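Telenham Garment Cell, Mark 3
Plans, cut list and hardware kit for a two-arm hanging bench

Availability: kit in batches, next one in January
Build time: 34 hours if you own a decent miter saw, longer if you borrow one
Skill level: you have assembled a bookcase and it is still standing

The Mark 3 is a frame for people who want two robot arms to put shirts on hangers and don't want to spend a year finding out which bolts come loose. We built ours in the shared workshop behind Kokkonen, between the lathe and the kiln, and it is the third one because the first two taught us things.

The layout is simple enough. Aluminum extrusion all round, white top, hanging rail across the upper part, and both arms on a single linear rail along the front so they can be moved sideways without redrilling anything. Cable duct goes under the rail. You will be tempted to skip the duct. Erdal Yaman skipped it on Mark 1 and spent an evening with a flashlight in his teeth.
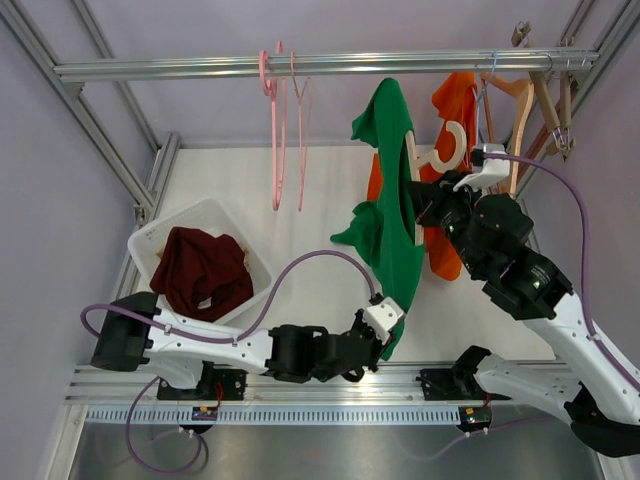

The arms are not included. The mounting plates come blank, with a drilling template for the Fodus pattern and one for the Wika pattern, and if yours is neither you get to meet a calculator. Plates bolt down through slots, which gives you enough travel to correct a mistake and not enough to hide one.

What comes in the box:
Corner brackets and end caps
Two mounting plates, blank
Hanging rail with brackets for both uprights
Slotted duct and lids
Fasteners in labeled bags (the labels are correct as of Mark 3)
Printed cut list and wiring sketch

What you find yourself:
Extrusion, cut to the list
Tabletop and side panels
Arms, grippers, controllers, power
A basket for the clothes
Hangers

On hangers: buy plain ones and buy spares. We use both pink plastic and light wood, and they behave like two different species. Plastic swings at the slightest touch and takes its time settling. Wood stays put and then knocks into its neighbor. Leave more room on the rail than seems reasonable. Our early test programs assumed every hanger would hang square to the bar, an assumption that no closet in the world supports.

Clothes are the other half of the problem. Begin with one bright shirt in a heavy fabric and work up from there. Dark garments bunched together are hard going for a small wrist camera – a fold looks a lot like an edge, and the gripper will commit to it with great confidence. Pale lavender panels gave us better contrast than bare wall, and the paint was on sale.

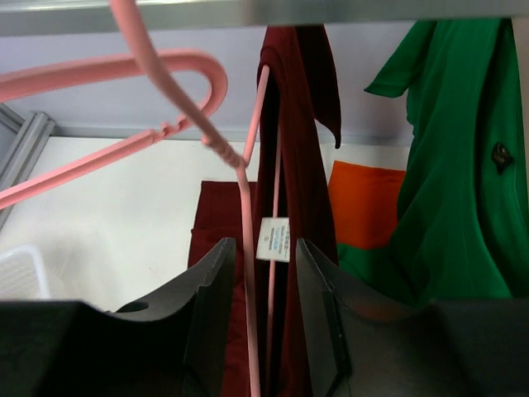 Vilja Leinonen wrote to say that she put her rail up exactly where the drawing puts it and her left arm couldn't reach the far end with a long coat on the hanger, so she lowered the whole thing by two holes and would like the drawing to admit that coats exist.

The drawing now admits it. Revised sheets go out with the next batch, and earlier buyers can ask for them free. For coats, use the lower bracket position and run the arms at half speed until you trust them.

Tested to 1,000 hang cycles on the rail brackets, with one retightening. The duct lids pop off if you lean on them, so don't lean on them.

Spare bracket bags, 19 pieces each, are sold separately. Questions about wiring go to Pirjo Juntunen, who answers in the evening, after 7 p.m., and will ask for a photo of your grounding before anything else.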